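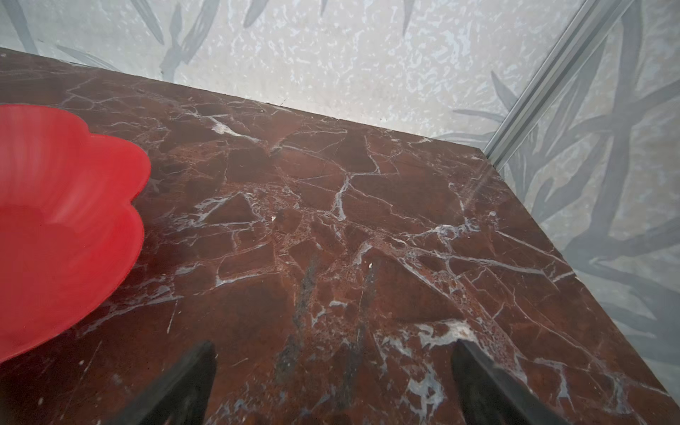

How do you keep a polished marble counter from dulling under a fruit bowl? Wipe it with a damp cloth and a drop of mild dish soap, dry it right away, and keep lemon juice and vinegar off it.

Gallery: Red Marble and the Scalloped Bowl

Notes on surface and tableware for the Listemell stone pages. The stone is a dark reddish brown with white veining. We list it as Trakell Red, polished to 800 grit and sealed every 6 months. The bowl is red with a lobed, flower-shaped rim.

Fruit and vegetables share the bowl: banana, eggplant, apple, a small orange fruit. The apple sits at the front rim.
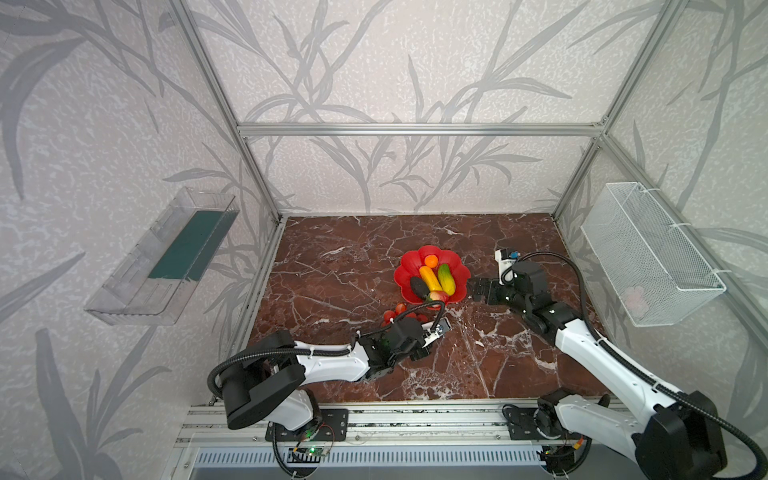
Sealer goes on in a thin coat and stays for 20 minutes before the excess is buffed off. A second coat is worth the time on heavily veined pieces – the pale veins can take up oil faster than the dark ground.

Next, a smaller arrangement. A yellow pear with a greenish top stands upright on the red dish, with tomatoes still on their stem in front and a mandarin by itself on the stone. 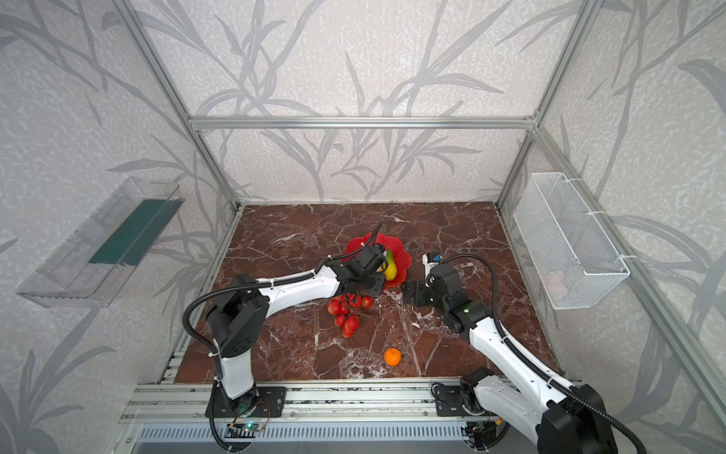
Cut citrus will etch a polish like this one, so slice it on a board. Whole fruit with intact peel can stay on the bare surface. Light etch marks come out with Domínguez polishing powder and a felt pad; deeper ones need a shop. The 110 g tin covers several small repairs.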